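공유사무실 '알로룸' 간식 코너, 투명 정리함 체제로 전환… 과자는 아직 적응 중

공유사무실 알로룸(Alorum)의 4층 라운지 간식 코너가 7월 들어 새 운영 방식에 들어갔다. 그동안 입주사 직원들이 바닥까지 손을 넣어 뒤지던 대형 바구니가 물러나고, 속이 훤히 보이는 투명 플라스틱 정리함이 그 자리를 물려받았다. 라운지 운영을 맡은 업체 몰티스(Moltis)는 이번 조치를 '간식 접근성 개선 사업'이라고 부른다. 입주사 직원들은 그냥 '통 바꾼 거'라고 부른다.

사업의 발단은 봄에 있었던 이른바 '바닥층 사건'이다. 당시 바구니를 비우던 몰티스 직원이 맨 밑에서 유통기한이 한참 지난 쌀과자 무더기를 발견했다. 발견 당시 쌀과자는 과자라기보다 지층에 가까웠다고 한다. 위쪽에는 늘 인기 있는 감자칩이 새로 쌓였고, 아래쪽에는 아무도 고르지 않은 것들이 계절을 넘겼다. 인기 품목을 먼저 집으려는 사람들이 바구니를 휘저을 때마다 봉지 안의 내용물은 조금씩 가루가 되어 갔다. 입주사 게시판에는 "감자칩을 숟가락으로 먹었다"는 글이 올라왔고, 이 글은 지금까지도 알로룸 게시판에서 공감을 가장 많이 받은 글로 남아 있다. 난방 온도에 관한 글보다 많다.

몰티스에서 라운지 운영을 담당하는 피루제 하산푸르(Firouzeh Hassanpour) 매니저는 바구니의 문제를 한마디로 정리했다. "보이지 않으면 없는 거예요. 그런데 없는 줄 알았던 게 사실은 있었고, 게다가 만료됐죠." 그는 뚜껑 달린 상자, 서랍장, 벽걸이 주머니를 차례로 검토했다고 밝혔다. 서랍장은 여닫는 소리가 회의실까지 들린다는 이유로, 벽걸이 주머니는 '신발장 같다'는 의견이 많아 탈락했다. 뚜껑 달린 상자는 시범 운영 첫날 오후에 이미 뚜껑이 어디론가 사라졌다. 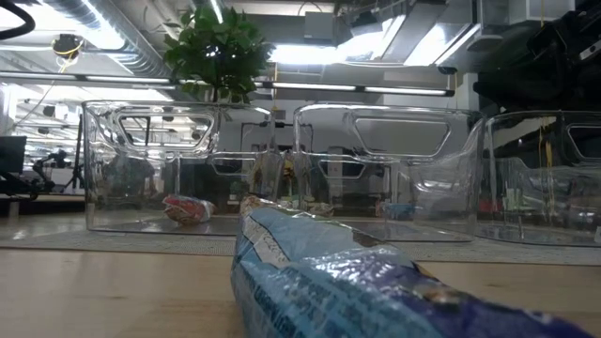 새 방식의 원칙은 단순하다. 종류별로 나눠 담고, 겉에서 보이게 하고, 다 떨어지면 채운다. 한 통에는 짠 과자, 다른 통에는 단 과자, 나머지에는 '그 밖의 것'을 담기로 했다. 회색 매트를 탁자 위에 깔고 손잡이 구멍이 난 통을 그 위에 나란히 세워 두니, 적어도 통만큼은 흠잡을 데 없이 정돈되어 보인다. 문제는 과자다. 빨간색과 흰색이 섞인 작은 봉지 하나는 얌전히 통 바닥에 들어가 있는데, 정작 커다란 파란 봉지는 통 앞 나무 탁자 위에 비스듬히 드러누웠다. 라운지의 질서가 어디까지 왔는지 알고 싶다면 이 봉지부터 보면 된다.

대용량 봉지를 어디에 둘 것인가 하는 문제는 도입 초기부터 논쟁거리였다. 통은 작은 봉지를 기준으로 골랐고, 큰 봉지는 계획서에 '별도 협의'라고만 적혔다. 협의는 두 갈래로 갈렸다. 한쪽은 큰 봉지를 뜯어 내용물만 통에 붓자고 했다. 다른 쪽은 그렇게 하면 여러 사람의 손이 같은 과자 더미에 들어간다며 반대했다. 집게를 두자는 절충안도 나왔으나, 예전에 커피머신 옆에 두었던 각설탕 집게의 행방이 여전히 묘연하다는 지적이 나오면서 논의가 멈췄다.

3층에 입주한 디자인 회사 더넬(Dunell)의 크리소포로 바뉴엘로스(Crisóforo Bañuelos) 팀장은 큰 봉지를 그냥 두자는 쪽이다. "큰 봉지는 원래 탁자에 눕는 물건입니다. 세우면 쓰러지고, 접으면 펴져요. 자연에 맡기는 게 맞습니다." 그는 투명 통 자체에는 찬성한다면서도 한 가지 부작용을 꼽았다. 멀리서도 남은 양이 보이다 보니, 마지막 한 봉지가 남았을 때 집어 가는 사람도 같이 보인다는 것이다. 바뉴엘로스 팀장은 자신이 그 사람이었던 적이 있는지를 묻는 말에는 답하지 않았다.

마지막 한 봉지를 둘러싼 눈치 싸움은 실제로 있다는 게 입주사 직원들의 공통된 이야기다. 바구니 시절에는 손을 깊이 넣고 한참 뒤적이다가 빈손인 척 나오는 기술이 통했다. 투명 통 앞에서는 그럴 수가 없다. 한 입주사 직원은 "이제는 텀블러를 씻으러 가는 길에 우연히 집는 것처럼 연기해야 한다"고 털어놓았다. 반면 야근이 잦은 개발팀에서는 반응이 좋다. 자리에서 일어나 라운지까지 갔다가 허탕을 치는 일이 줄었고, 복도 끝에서 고개만 내밀어도 재고가 파악된다는 이유에서다.

통 값은 예상보다 적게 들었다. 몰티스가 견적을 받은 서랍장보다 훨씬 쌌고, 차액은 라운지에서 가장 오래된 민원인 삐걱거리는 의자를 고치는 데 쓰기로 했다. 의자는 아직 삐걱거린다. 수리 업체의 방문 일정이 두 차례 밀렸다는 게 몰티스의 설명이다.

간식 예산 자체는 그대로다. 알로룸은 입주자 한 명이 하루에 먹는 간식값을 700원으로 잡고 있으며, 하반기에 이를 800원으로 올려 달라는 요청이 접수된 상태다. 요청서에는 물가 상승과 함께 '심리적 이유'가 근거로 적혀 있다. 통이 투명해지면서 비어 있는 공간까지 보이게 됐고, 빈 공간을 보면 마음이 허전하다는 것이다. 하산푸르 매니저는 "빈 통을 채우려고 예산을 올려 달라는 논리는 처음 받아 봤지만, 읽다 보니 설득력이 아주 없지는 않았다"고 말했다. 결론은 아직 나지 않았다.

보충 시간도 바뀌었다. 종전에는 아침에 한 번 채웠지만, 점심 직후에 짠 과자가 먼저 동나는 흐름이 확인되면서 오후 3시 30분 보충이 추가됐다. 시간이 알려지자 라운지에는 3시 20분부터 까닭 없이 창밖을 보는 사람이 늘었다. 몰티스는 보충 시간을 매일 조금씩 바꾸는 방안을 검토했다가, 그러면 하루 종일 창밖을 보는 사람이 생길 것이라는 내부 의견에 따라 접었다.

이름표를 붙이는 문제도 남아 있다. 몰티스는 처음에 통마다 '짠맛', '단맛', '기타'라고 쓴 종이를 붙일 계획이었다. 그런데 단짠 과자를 어디에 넣을지를 두고 게시판에 댓글이 길게 이어졌고, 꿀이 들어간 감자칩은 감자의 편인가 꿀의 편인가 하는 대목에서 토론이 과열됐다. 이름표 제작은 무기한 보류됐다. 속이 다 보이는 통에 굳이 이름표가 필요하냐는 의견이 뒤늦게 나왔지만, 그때는 이미 글꼴을 놓고 두 번째 토론이 벌어진 뒤였다.

같은 건물 1층에서 카페를 운영하는 라슈티(Rashti)는 이번 변화를 차분히 지켜보는 쪽이다. 카페 관계자는 "위층 간식이 정리됐다고 쿠키가 덜 팔리지는 않았다"며 "정리 토론을 하러 내려오시는 분들이 커피를 많이 드신다"고 전했다. 라슈티는 조만간 진열대 한쪽을 투명 통으로 바꿀지 고민하고 있다.

몰티스는 오후 6시 이후 라운지를 쓰는 입주자에게 먹고 남은 대용량 봉지의 입구를 접어 둘 것을 당부했다. 접은 봉지를 고정할 집게는 다음 물품 주문 때 함께 들어온다. 집게를 담을 통의 종류는 추후 게시판에 공지한다.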